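Nornosico Laundry – Frequently Asked Questions
Last updated 10th February

Where do you pick up?

We cover all of Raren and the streets along the river as far as Jurčo. If you live past the Jurčo bridge, call the shop first. We can often add a stop when the van is going that way, but we can't promise a time.

How long does an order take?

Regular wash and fold comes back within 48 hours of pickup. Comforters, quilts and anything marked for hand washing can take longer. Your pickup slip will have the return date on it.

How should I get my laundry ready?

Put it in the bag we gave you and close the drawstring. You don't have to separate colors, we do that at the shop. Please empty pockets and turn knitwear inside out. Anything with a stain you want treated should go on top, with one of the paper tags pinned near the spot.

Clean clothes should be kept well away from the bag. We wash whatever is inside it and charge by weight.
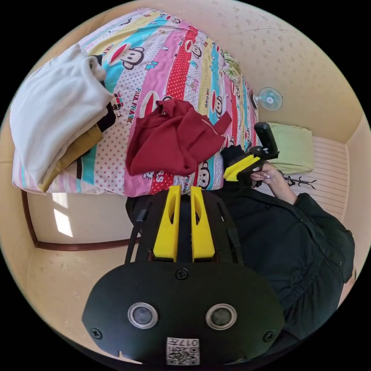
Folded clothes on a striped duvet cover.

What happens if I miss the pickup?

The driver will leave a card with a number to call. The first missed pickup is free. After that we add a small fee to your next order.

Do you wash duvet covers with the other laundry?

We wash them with sheets and pillowcases, in a separate load from clothing. Please button or zip the cover before you pack it. Small items work their way inside an open cover during the wash and come out damp.

Printed covers are washed on warm and dried on low unless you ask for something else. Very hot water fades some prints, red ones especially.
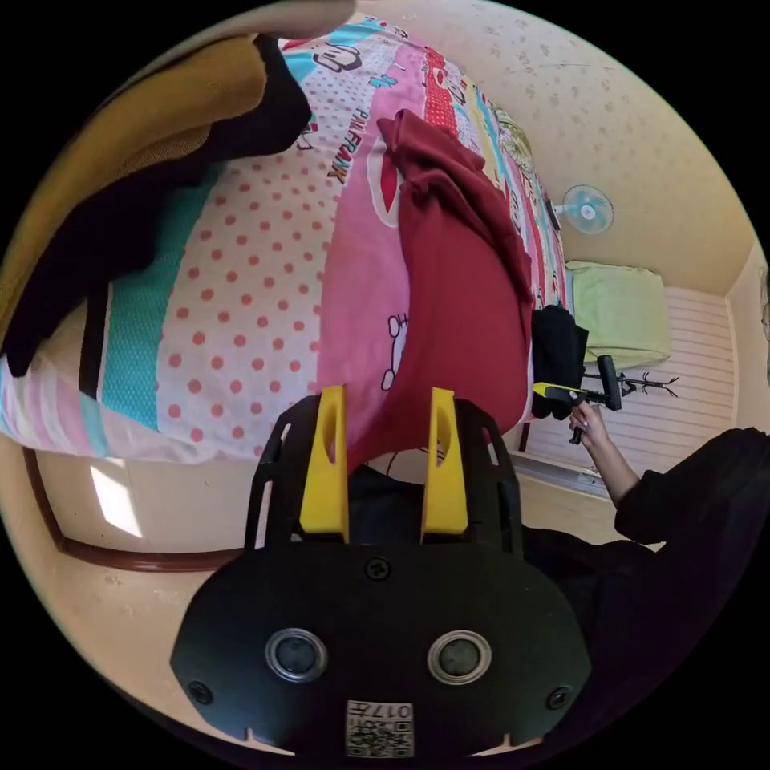 Can I ask for unscented detergent?

Unscented is available at no extra charge. Check the box on your slip, or tell the shop once and we will keep it on your account.

Do you use fabric softener?

Only if you ask for it. We never use it on towels or sportswear.

My label has fallen off. Will you still take the item?

In most cases we will. If we can't tell what the fabric is, we wash it cold and air dry it. We may call you before washing wool, silk or anything with a lining.

How are quilts and comforters priced?

By the piece, according to size. A twin costs less than a queen or king. Down filling is extra, as it needs two full drying cycles. We don't take electric blankets or weighted blankets – the machines can't handle them.
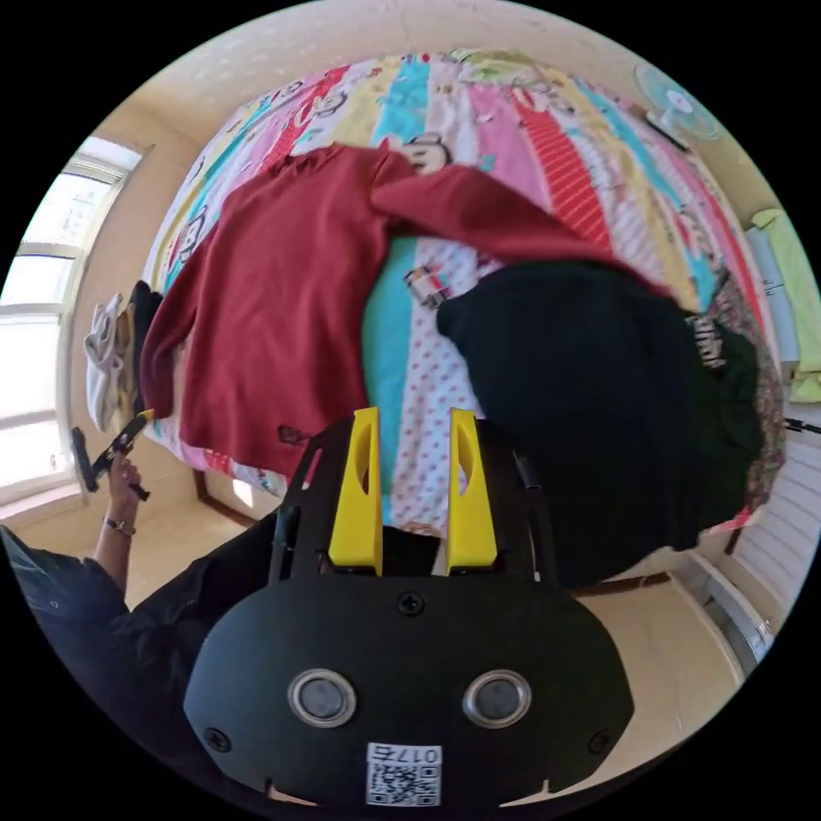
Quilts are charged by the piece and don't need to go in the bag.

Something is missing from my order. What should I do?

Call or write to us within a week and give the number on your slip. Stray socks are kept at the counter until the end of the following month, so items found in April can be claimed through May.

How do I pay?

By card when the order comes back, or at the counter. Business customers can ask for a monthly bill.

Who do I contact with a complaint?

Eduard Bartoš runs the shop and answers complaints himself. Ask for him at the counter or leave a note with the driver.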